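Startseite Forum Fragen Themen Mitglieder Suche Anmelden

Wäsche falten per Roboter: Stand der Technik?

gepostet von Malport, 17. Mai

Ich suche eine belastbare Einschätzung, ob ein Greifersystem für den Haushalt inzwischen T-Shirts und Hosen falten und stapeln kann. Gemeint ist normale Wäsche auf einem normalen Bett, kein Messestand mit Falttisch. 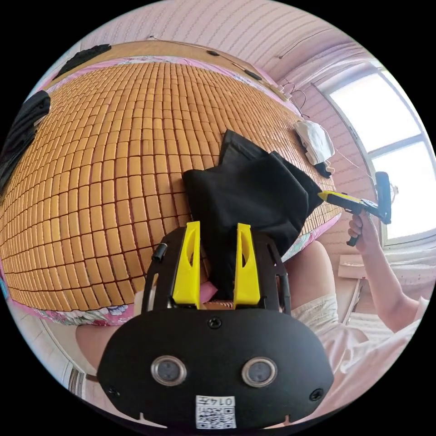
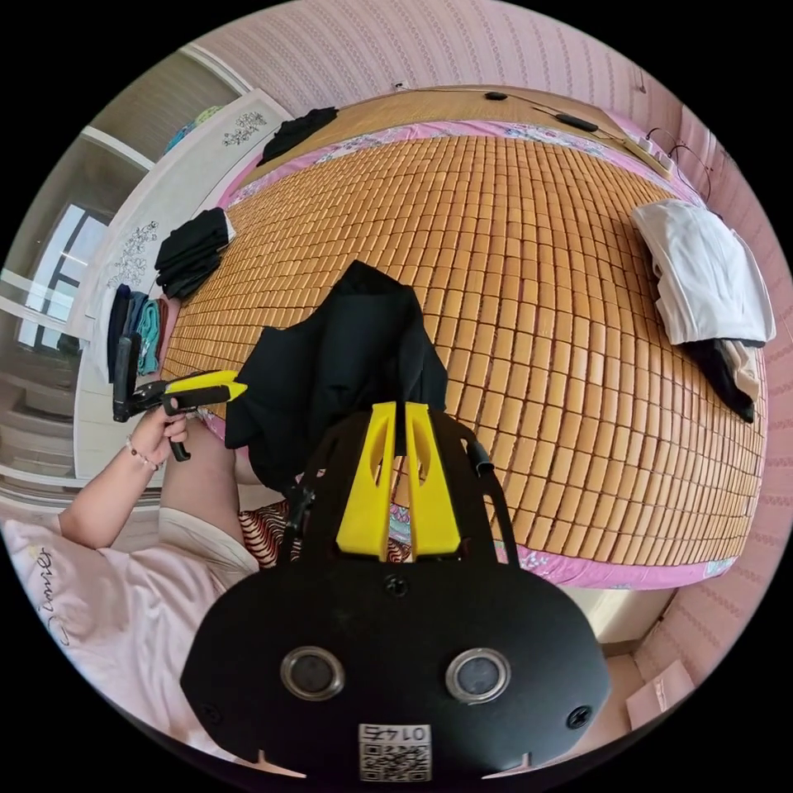
Mein eigentliches Problem ist die Taktzeit. Pro Woche fallen bei uns 27 Teile an, überwiegend Oberteile. Von Hand ist das in einer Viertelstunde erledigt. Ein Gerät dürfte meinetwegen die ganze Nacht brauchen, müsste aber ohne Eingriff durchlaufen. Kritisch scheint mir vor allem schwarze Kleidung zu sein, von der auf beiden Bildern einiges auf der Bambusmatte liegt: Kanten und Säume heben sich kaum ab, und bei zwei schwarzen Teilen übereinander dürfte die Segmentierung schwierig werden. Reichen dafür zwei Parallelgreifer mit je zwei Fingern, oder braucht man grundsätzlich etwas anderes? Budget wäre vorhanden, allerdings nicht für eine Industrieanlage.

Kovineck

Kurz: mechanisch ja, autonom nur eingeschränkt.

Zwei Finger reichen zum Anheben, Ausstreichen und Umschlagen. Die Schwierigkeit liegt in der Zustandsschätzung. Ein starres Teil hat sechs Freiheitsgrade, ein zerknülltes Hemd praktisch beliebig viele. Ich habe in der Werkstatt eine eigene Versuchsreihe mit zwei Armen gefahren, 345 Durchläufe, immer ein einzelnes T-Shirt aus zufälliger Ausgangslage. In 81 Fällen war ein Eingriff nötig, meistens nach einem Fehlgriff, bei dem zwei Stofflagen gleichzeitig gefasst wurden. Bei schwarzer Baumwolle lag die Quote deutlich schlechter als bei heller. Streiflicht von der Seite hat mehr gebracht als eine höhere Kameraauflösung.

Zum Untergrund: Eine Matte aus kleinen Bambusplättchen ist steifer als eine Matratze mit Laken, das hilft beim Ansetzen der Finger. Die Fugen können aber dünnen Stoff festhalten. Kraftbegrenzung in z unbedingt einstellen, sonst wird die Unterlage mitgegriffen.

Für 27 Teile ohne Aufsicht würde ich derzeit nichts einplanen.

Bermúdez

Lass es. Hab mir im November so einen Faltautomaten für 820 Euro gebraucht geholt, da muss man jedes Teil einzeln einklemmen. Da kann ich es auch gleich selber falten. Socken nimmt er gar nicht.

Gevar

Ergänzung zu Kovineck: Die Taktzeit ist zweitrangig, solange die Fehlerbehandlung fehlt. Entscheidend ist, ob das System einen misslungenen Faltvorgang erkennt, das Teil ablegt und neu ansetzt. Ein fester Ablauf kann das nicht. Gelernte Verfahren können es teilweise, hängen aber stark davon ab, wie ähnlich die Trainingsdaten der eigenen Umgebung sind (Licht, Unterlage, Stoffarten). Das Stapeln würde ich getrennt betrachten. Ein gefaltetes Teil verrutscht beim Transport mit zwei Fingern leicht, eine flache Schaufel funktioniert hier besser.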